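Staniforth home assistance pilot – progress report to Killetti, period ending February

Work this period went mostly into the bedroom practice rules. The draft we sent you in the autumn ran to 43 clauses. It now stands at 18. Most of what came out was repetition, plus several clauses on kitchens that belong in a separate document.

What the draft now covers

Before a bed task starts, the operator walks the floor on all open sides of the bed and records anything lying there. Loose cords get their own line on the form. We had them under general clutter and they were being missed.

Large pieces of fabric are treated as an obstruction to view. If a sheet or cover comes between the head camera and either hand, the arms hold position until the operator confirms where both hands are. The Plistavthorpe site asked for a time limit on this hold. We have left it open for now.

Grip on bedding is to be released before any change of stance. Prumex wanted an exception for pillows and small cushions, and we have not agreed to one. A pillow hanging over the side of the mattress can still hide a foot or a cable.

Hands are checked at the start of each shift – finger pads, thumb covering and the joints behind them – and the check is signed by the person who did it.

Still to do

Two clauses are unsettled. One is the hold limit mentioned already. The other is who may restart after a stop when the resident is in the room. We would like your view on the second before the next draft goes out. Spending is in line with the plan and we are not asking for any change to the budget.

Bedroom work under the draft rules:
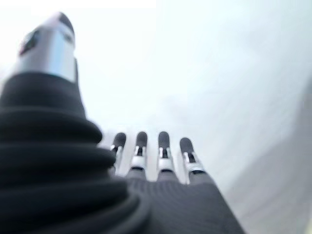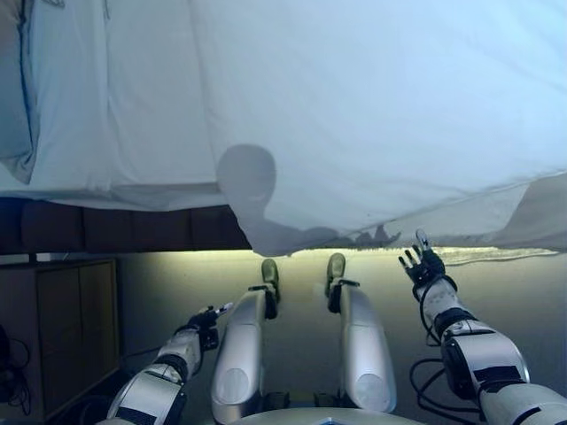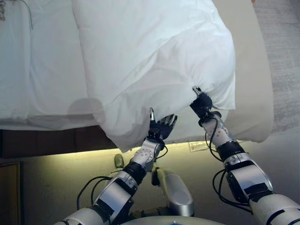

Sandra Rowbotham has read the draft and replied that the restart clause should name one person per shift, in writing, and that she would not sign off on wording that leaves it to whoever is closest to the stop button. She is content with the fabric clause as it stands but wants the floor form cut to a single page.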